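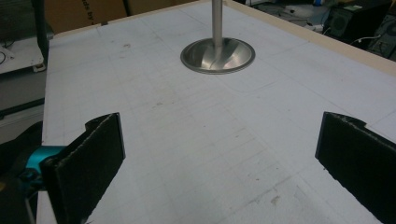
One reader wrote in last night to say the big white tables at the Ulton repair room had better not be going anywhere, and that if we lose the one with the grid on it she's taking up knitting! I can put her mind at rest. The grid table stays, wood edging, smudges and all, and so does everything else when the room moves into the old Grullholm building on 29 Mar 2025.

I stopped by while the packing was going on (cardboard boxes everywhere you'd want to put your feet) and came away pretty cheerful. The new space is 252 square feet bigger than the one on Weerakoon Street, with proper lights over the benches and a sink that doesn't need kicking. Rent goes up by 60 dollars a month, and a 500 dollar gift from Zilusska, the hardware store next door, takes care of the moving van and the first few weeks.

The grid is the part people keep asking me about. It's faint, just thin gray lines, but when you've taken something to pieces you can give every part its own box and put it all back in the same order. I did my kitchen faucet that way last July and had no bits left over, a first for me. There's a stain or two on the top as well, and I'm told scrubbing has been tried.

Drop-in hours stay the same, and so does the price, so it's still free to use the tables and you only pay for parts. Bring your own rags if you can, they always run short. The parking lot at Grullholm is shared with the dentist, so please use the spaces along the back fence.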